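Search this site Enter your keywords Go

Lavia Household Handling Project
Progress report to the Harow Fund, October
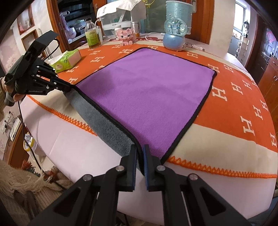
Cloth task, two hand-held grippers, one on the near corner and one on the left.

Summary

We promised 600 usable demonstrations of people handling cloth by the end of this reporting period, and we have 600. I mention it first because the last report opened with an explanation, and I gather it was not enjoyed. The rest of the money is where we said it would be, apart from the line for table linens, which has grown in a way I will come to.

What was collected

All the work this period was done in homes, with one person holding a gripper in each hand and doing what they would otherwise do with fingers. The tasks were folding, spreading, flipping and hanging. Folding is over half the set. It is also the task people are surest they know how to do until they have to do it with two pairs of jaws, at which point they become very quiet.

The microfiber cloths have turned out to be good material. The one in the picture is purple on top and gray and fuzzy underneath, with a black border between the two, so a reviewer can tell at once which side is up. We spent a good part of the summer on plain white dish towels, where neither the reviewer nor the model could tell, and the model was at least consistent about it.

We also stopped clearing the tables. The original plan called for a bare surface in a neutral color. Policies trained on those recordings did nicely on bare surfaces in a neutral color, a kind of table that few of our households own. Now the cloth goes down on whatever is already there, including a blanket covered in large letter H's, and the tissues and the snow globe stay put. Schmieder, who are doing the training runs, asked for more clutter. We were able to meet this request without spending anything.

Review and rejects

Simin Arabzadeh rewrote the review rules, and they now fit on one page. A recording is thrown out if the grip slips and the person finishes the job with a bare hand, if either gripper loses tracking, or if the cloth leaves the table and does not come back. We rejected 100 recordings on these grounds. None of them is in the total above.

Slips that the person recovers with the grippers are kept and labeled. Schmieder wanted them, and it has done wonders for morale to learn that fumbling is data.

Problems

Cables. They catch on chair backs, sleeves and, once, a cat. We have moved to longer ones with a clip, which catch on fewer things but more firmly.

Session length. We budgeted 60 minutes a session. Grip quality drops well before that, so we now stop at 25 and take a break. This costs us in scheduling and saves us in rejects, and I would call it even.

Linens. Households kept offering us the same three kinds of towel, so we bought our own variety. Receipts are attached, including the one for the tablecloth, which I am prepared to defend.

Next period

Mirulon begins with the fitted sheet. The proposal describes this as a stretch goal, and I did not write that sentence. We will also add two-person folds if the second set of grippers clears customs. We are asking for no new money, only permission to move what is left in travel over to equipment.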